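Why Does the Breaker Always Trip During Dinner? Household Circuits in the Zolthorpe Dorms

Final report, Intro to Building Systems

1. Where the question came from

Zolthorpe Hall was wired at a time when a student owned one lamp and maybe a radio. Students now own a lamp, a fridge, a kettle, two monitors, a hair dryer and a machine that makes waffles in the shape of a cat. The building has noticed. On our floor the lights in the kitchen end of the hall go out most evenings between 6 and 7 pm, and the usual response is a groan from every room at once, followed by a debate over who was running the kettle. Everyone always denies the kettle.

Our group decided to find out what was really going on, partly for the grade and partly to settle the debate.

2. What we did

We asked the residents of our hall to fill out a log for all of November. Each page had room for the time, what was plugged in, and whether the power went out. We also borrowed two Clurka plug-in meters from the lab and measured the draw of anything people would let us measure. The waffle maker's owner declined.

By the end of the month we had 339 usable log entries. We threw out the ones that were blank, the ones that were drawings, and one that was a complaint about the laundry room. We agree with the complaint, but it was outside our scope.

3. What we found

The kitchen, the hall outlets and three of the bedrooms all share one circuit. We learned this from the floor plan taped inside the utility closet door, which could have saved us a week if we had looked at it first. We recommend that future groups look at it first.

A circuit has a limit on how much current it can carry, and the breaker is there to shut things off before the wires get hot enough to be a problem. The limit doesn't care whether the load is one big thing or a crowd of small ones. Fridges and monitors turned out to be polite. Anything that makes heat was not. The Drimby kettle in the kitchen drew more by itself than all the desk equipment in the three bedrooms put together, and the toaster oven was close behind it.

Nearly every trip in the log had two heating appliances running together. The most common pair was the kettle and the toaster oven. The second most common was the kettle and a space heater, and space heaters are banned in the dorms, so we have recorded these as "other."

4. What we tried

For the last part of the project we put up a sign asking people to use one heating appliance at a time. It worked for 5 days. Then somebody stuck a pizza menu over it.

Next we moved the toaster oven to the lounge, which is on a different circuit. Trips dropped right away, and so did toast, since the lounge is at the far end of the hall and people here will not walk for toast. We also made a schedule in Obi, the calendar app the hall uses, with slots for the kettle. Six people signed up. Four of them were us.

5. Problems with our data

People fill out a log when something goes wrong and forget it when nothing does, so our entries make the hall look worse than it is. Nobody admitted to a hair dryer in the whole month, and we have heard hair dryers. The times are also rounded to whatever the person felt like writing.

6. Conclusions and next steps

The breaker is doing its job. The trouble is a kitchen that shares a circuit with people's bedrooms and a hall full of people who get hungry at the same hour. The real fix is a separate circuit for the kitchen, and we have sent the housing office a one-page version of this report asking for one. They replied that it had been received.

Until then, the toaster oven stays in the lounge. We still don't know who runs the kettle.
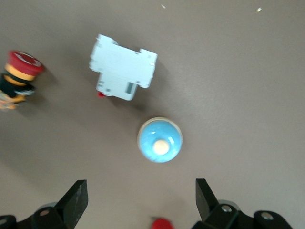 Figure 1. A modular electrical device of the circuit breaker or contactor type, in white plastic.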